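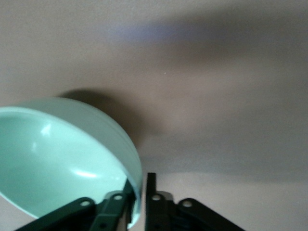

Why does a robot need different hands? Murray Hinds asked this during the open morning at the Mapplebeck Learning Center, and added that his own two hands manage everything from soup bowls to shoelaces without being swapped.

The question is a fair one. A human hand has four fingers, a thumb and skin that can feel. Most robot hands are much simpler. Engineers call them grippers, and each kind is good at some jobs and poor at others. Choosing between them is a large part of building a useful robot.

Two grippers, one bowl

At the Center, visitors may learn about two grippers that are being compared. They are called the Lovel and the Buvance.

The Lovel has two fingers made of flat, stiff parts called links. The links are joined at points called pivots. A pivot works like your elbow: it lets one part turn against another. When the motor runs, the links swing and the fingertips come together, much as your finger and thumb do when you pinch a sheet of paper.

The Buvance has no fingers. It has a soft rubber cup and a small pump that draws air out of the cup. The air outside then presses the cup and the object together. This is called suction.

A plastic bowl is a good test for both. Its rim stands out, so two fingers can pinch it with one on each side. Its wall is curved, and a suction cup must bend to fit a curve. If the cup leaves a gap, air leaks in and the hold is lost. A bowl is also smooth and can slide, so the fingers must press firmly enough to hold it but gently enough to leave its shape alone.

How a fair test is made

To compare two grippers, everything else must stay the same. Our staff use the same robot arm, the same bowl and the same starting place. Each gripper is given 30 tries. A try counts as a success when the bowl is lifted and held for nearly 2 seconds or longer.

The controller must also stay the same. The controller is the computer that tells the arm and the gripper how to move. Ours is a Bretex. If one gripper used a faster controller, we could not tell whether the gripper or the controller had made the difference.

A camera placed close to the gripper helps as well. It moves with the arm and gives a near view of the fingertips and the object. Staff can study its pictures afterward to learn where the fingers touched.

Try it yourself

Ask an adult for a light plastic bowl. Pinch the rim between one finger and your thumb, and lift. Next, pinch it in a different spot. Does the bowl tip? Write down each result before you begin the next try.

Words to know

Gripper: the part of a robot that holds things.
Link: a stiff part that joins two pivots.
Pivot: a point around which a part can turn.
Controller: the computer that directs the robot's movements.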